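September 2018

Slept badly and was up before six. Used the time to finish the reading folder for Monday, the one for the four kids in the pull-out group, and then sat at the kitchen table with the referral forms until the coffee was gone.

The referral forms are the thing this month. Trindbridge wants every second grade teacher to fill one out for any child they think might need something more than the regular class. It used to be that the test came first and the teacher's opinion came second. Now it is the other way around. I said at the August meeting that I thought this was a mistake and I still think so, but I have to live with it, so I am trying to do it properly.

What bothers me is who gets written down. I have 30 forms in front of me from the two elementary buildings. Most of them use the same words. "A pleasure to have in class." "Always finishes first." "Helps others." Those are good kids and I would be glad to teach any of them, but finishing a worksheet first is not much to go on. Two forms were different. One was for a boy at Hastutgate who will not do the worksheet at all. The teacher wrote that he spent the math block drawing a bus route with transfer times, and she seemed unsure whether to send him to me or to the office. The other was for a girl who speaks very little English yet and sorted the whole bean collection by a rule her teacher could not work out until the girl showed her with her hands.

I want to see both of them this week. I put the boy down for Tuesday morning and the girl for the afternoon, if I can get the interpreter. If I can't, I will use the nonverbal puzzles and do the talking part later. I would sooner wait than get a poor score into her file, where it will sit until middle school.

Called Mom at ten. Her knee is the same. She asked if I was eating.

Around 40 parents have signed up for the information night. I need a short talk and I have written it three times. The first version was all about cutoffs and percentiles and it put me to sleep. The second was too soft. The third is closer. I start with what a week looks like for a child in the group, which days they leave the classroom, what they miss and whether they have to make it up. That is what parents ask in the hallway afterward anyway. Then the testing dates, then what happens in March when the letters go out. I have cut the part about famous people who did badly in school. Every speaker at every one of these evenings does that part.

Spent the middle of the day at home.

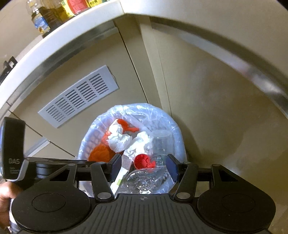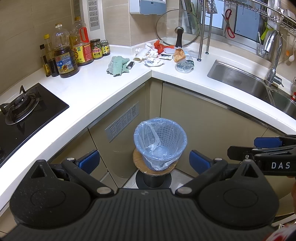
Sent the third version to Jytte Vigfúsdóttir after lunch and she called back within the hour. She thought the testing dates should go on a handout and stay out of the talk completely, and that I was still not saying the thing parents are most afraid of, that a child who isn't picked in second grade is finished. Say there is another round in fourth, she told me, and say it twice, because they won't hear it the first time. She also wanted to know why I had no sentence anywhere about the kids who get in and then hate it. I told her I had one and took it out. She told me to put it back.

She is right about that. Last year I had a girl who cried every Thursday before group. She could do all of the work. She had been the one who always knew the answer, and then she was in a room where she didn't always, and it took until after winter break before she would put down a guess in pen. Her father asked me if we had made an error in placing her. I said no, and I meant it, but I didn't have much to offer him except time. I should have talked to her classroom teacher sooner. I will put in two or three sentences on it, with nothing that would let anyone guess who she is.

The other matter is the Chiriac books. We were promised a class set of the logic workbooks and what came was the teacher edition only. I wrote to the office on Friday. If there is no answer by midweek I will make my own sheets, which I more or less planned to do anyway. The early chapters are too easy for the older group and the last ones jump too fast.

Worked on the talk again from three to five. It runs eleven pages in large type, too long. Took out the paragraph on curriculum compacting and put it on the handout with the dates. Left in the bus route, without the boy's name or building, as an example of what a teacher might notice at home or in class. Then I took that out too. I haven't even met him yet, and he would know it was his.

To do tomorrow: copy the permission slips, ask about the interpreter, find the box of pattern tiles (Fleltard room, top shelf, I think), answer the second grade team about recess.

Soup for dinner. Bed early if I can manage it.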